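Tidying a bed with a hand-held gripper: what to do when the grip goes wrong

Anyone who has used one of these two-fingered grippers at home will know the sinking feeling when the fingers close, the thing you were after seems nicely held, and then down it goes. I've had my share of that, and a nastier fault besides, so I thought I would put down what I've learnt for the rest of you in the Flekthorpe group and anyone else who finds this page.

My own trouble began in February. The left finger started lagging a little behind the right, so that everything I picked up came away twisted. I blamed my wrist for a good fortnight! Then I wrote to Ionuț Sandu, who looks after the Jasska grippers for our group, and he asked me to look at the pivots. One of them had worked loose and was letting the whole arm wander. A quarter turn with the right screwdriver and the fingers met in the middle again.

Start on something soft

Once you've had a gripper apart, please don't go straight back to mugs and glasses. A bed is a kind place to practise, as a dropped thing lands softly and you can reach it from most sides. Plush toys are good for a first go, and after those a light cup, held upright, will soon show you whether both pads are pressing evenly.
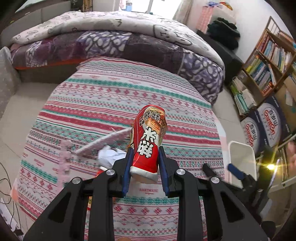 Instant-noodle cup between the blue pads.

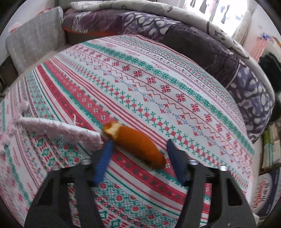

If the cup leans

A cup that tips as you lift it may simply have been taken too low or off centre, so put it down and try again before you reach for the tools. If it leans the same way every time, check the pads next. Mine had picked up a film of fluff – toys are dreadful for this – and a wipe with a barely damp cloth put them right. Let them dry before you go on.

If the fingers stick shut

This is the one that frightened me. With the old Avram spring fitted, my gripper jammed closed and then let go all at once, and it caught the side of my thumb. It was only a pinch, but I now keep to these habits:

Keep your fingertips clear of the linkage while the arms are moving.
Never prise the pads apart with your other hand. Take the spring off first.
Put no oil on the pads, only the smallest drop at each pivot.
Stop if you hear a click that wasn't there before.

The replacement spring came from Millora and has given me no bother so far. I do still go over the screws before each session, with a cup of tea beside me.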